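Dincombe Supper Club, Minutes of the Planning Meeting
2022-02-17, upstairs room, Stergate Hall

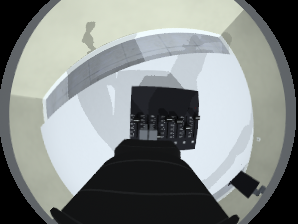

The meeting opened late, the soup having taken priority. Minutes of the previous meeting were approved after the word "inedible" was changed to "ambitious." The chair reminded everyone that the purpose of the evening was to settle the menu for the July supper, and that we had failed to do so twice. One member said that choosing dishes by a show of hands was like running a mixing panel with a row of little sliders, everybody pushing their own up and no one pulling any down, so that we always end with too much garlic and four kinds of potato. This was felt to be fair. The potatoes were then discussed at length.

1. Main dish
Bean stew was proposed again. The objection, also again, was that it is brown. The proposer said most good food is brown. Agreed: bean stew, with something green on top. The nature of the something green is held over to the next meeting.

2. Bread
The flatbread faction and the loaf faction were both heard. Flatbread can be made on the day but needs a cook willing to stand at a griddle in July. Loaves can be baked the night before and forgotten in someone's car, as has happened. Agreed: loaves, and a reminder call.

3. Budget
The balance stands at $3,836, which sounded like a lot until the price of olive oil was read out. Last year's supper cost $322 in ingredients, not counting the second trip for onions. Agreed to allow the same again and to buy enough onions the first time. A motion to buy a pasta machine was defeated. The mover wishes it noted that he will bring it up again.

4. Suppliers
Abubakar Produce will deliver to the hall if the order is in a week ahead. Grelus Dairy has changed its cream and opinions were divided, some members having brought samples. Tasting took 17 minutes and settled nothing, although the samples are gone.

5. Kitchen
The back left burner still has two settings, off and alarming. It is not to be used for rice. The big stockpot is missing its lid again — whoever has it is asked to leave it by the sink, and no questions will be asked, or not many.

6. Dessert
Seven desserts were offered, all of them crumble. Agreed to accept three crumbles and ask the others to consider fruit salad. Silence followed.

7. Other business
Labels for the serving dishes should say what is in them. "Surprise" is no longer acceptable.

Next meeting: same room, after the hall confirms the booking. Bring spoons.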